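Standards for recording household work with hand-worn and hand-held devices are now being written, and most of the attention has gone to file formats and calibration. The draft circulated by the Lyimo working group on January 3, 2026, runs to 34 pages. Hygiene receives 4 lines. 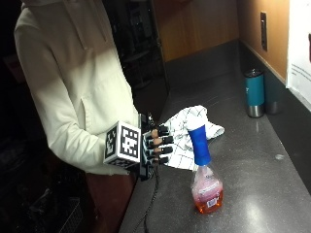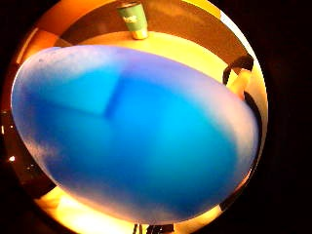
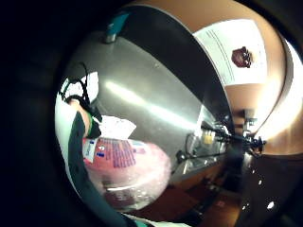

Rules for shared equipment should begin with the order in which tasks are performed. A kitchen session commonly combines cleaning and the handling of food, and a schedule that treats the two as interchangeable is a poor schedule. Raw meat, even in its plastic wrap, should be assigned its own block, with its own gloves. Towels and spray bottles belong to a separate block, and fingertips that have pressed into a dish towel should be wiped before they touch anything meant to be eaten. Felista Were has proposed that each change of block be signed by the operator. I support the proposal.

Booker Lindgren of Imach objects that signatures slow the work. His concern deserves an answer, and the Gasgate trial offers one: over 98 sessions, the added step took 8 seconds per change. The working group should adopt the requirement in its next draft and state plainly who keeps the log.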